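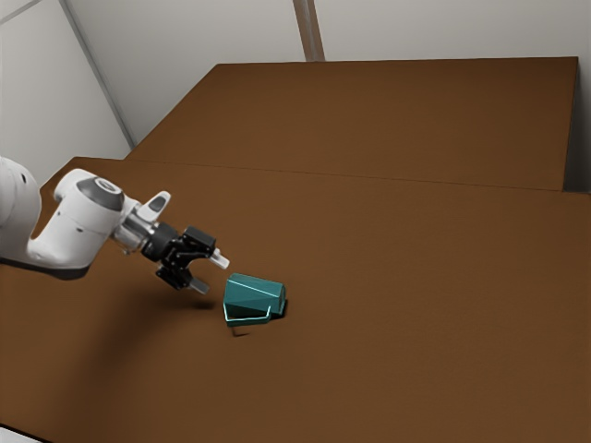 *White arm, black gripper, teal object on a brown tabletop*

**Half-remembered picture book about a lighthouse and a singing map – title?**

posted by inkwell42

I'm hoping someone here knows this one! I borrowed it over and over from the Bridlow library as a kid and I'd love to read it to my niece. A girl finds a map in a lighthouse, and when she unrolls it, it hums. The closer she gets to the right road, the louder the tune. There's a goose who goes along and complains the whole way (my favorite part). I think the last page folds out into a huge harbor at night. The cover was dark green, or maybe blue. I've tried searching "singing map" and got nothing but songbooks.

**papermoth**

Oh, I know this goose! It's *The Map That Hummed*, from Drevholm, the little press that did all those fold-out books. I read it to my class every August, first week back, and they shout the goose's lines by day three. The harbor page is real and it's gorgeous – look for the tiny cat on the roof at the far right. The date over the lighthouse door is 1709, if you want to check a listing photo against your memory.

There are two printings. The first has 42 pages with the fold-out. The later paperback from Buser cuts it and puts the harbor across two ordinary pages, so ask the seller before you pay. Mine cost 24 dollars used, with one corner chewed, and I'd pay it again. Try an interlibrary loan first if you only want it for a weekend.

**tugboat_reader**

could be the Zawadzka one? that has a map too. I think it was a duck though. great pictures anyway

**papermoth**

The Zawadzka book is lovely too, but the map in that one doesn't make a sound, and the boy travels alone until nearly the end. Worth getting for your niece as well – mine asks for both at bedtime, and then asks for the goose again.

**inkwell42**

THE CAT ON THE ROOF. Yes! 100 percent the book, thank you so much. Writing to a seller now to ask about the fold-out.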